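List: stone-care
Subject: Re: Sealer before or after honing?
Date: February 19, 2021

On the Wovard thread a list member wrote:

> We have a white marble café top, honed, sealed twice with the
> Plultinix penetrating product when it went in last June. Lemon juice
> still leaves a dull mark in under a minute. Water beads on it fine.
> Was the sealer a dud, and should I strip it and go again before I
> re-hone? Also the edge looks darker than the field. Same slab.

The sealer is probably doing its job. A penetrating sealer slows the uptake of liquid into the pores. It does nothing for the calcite at the surface, and calcite is what the acid attacks. Beading tells you about absorption and nothing about etching. You can have a perfectly sealed top that etches every time someone puts down a slice of lemon.

On the order of work: hone first, then seal. If you seal first, the abrasive takes off the treated layer unevenly and you end up with patchy absorption. Stripping beforehand is only needed if there is a topical coating or wax on the stone. Put a drop of acetone somewhere out of sight, rub with a white cloth, and check for residue. A clean cloth means you can go straight to the abrasives.

For light etching on a honed finish I start at 600 grit, wet, with a flat backing pad. Going coarser than that on a café top is rarely warranted unless you can catch the mark with a fingernail. Keep the pad moving and overlap each pass by half. Work the whole top, including the undamaged areas, or the repaired spots will show at a low angle under window light. Rinse, squeegee off the slurry, and look at it dry before deciding whether to repeat.

Then let it dry. This is where most of the darker-edge complaints come from. The edge and the unsealed underside take up rinse water and release it slowly, and sealer applied over damp stone locks in the colour difference. I allow 16 hours with a fan, longer if the room is below normal heating. If the edge is still darker after 7 days, suspect oil from hands or from the adhesive at the base, and try a poultice.

The Ikico meter is good enough for comparing one part of a slab against another. I would not trust its absolute readings on marble.

One of the round tops at Quintero. Same general type of stone as yours, I think – white ground, faint grey running on the diagonal. 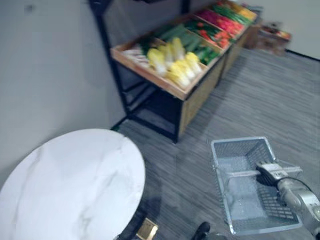 Round top, white marble, faint grey veining. Edge visible from the left.

Two further points. Vinegar-based sprays need to go from the cleaning cupboard altogether, along with anything labelled for limescale. And if the owner wants a top that does not mark, no penetrating product will deliver it. The choices are a bonded film, with its own wear problems, or a different material.

If you do the acetone test, please post the result to the list, along with which sealer batch you used.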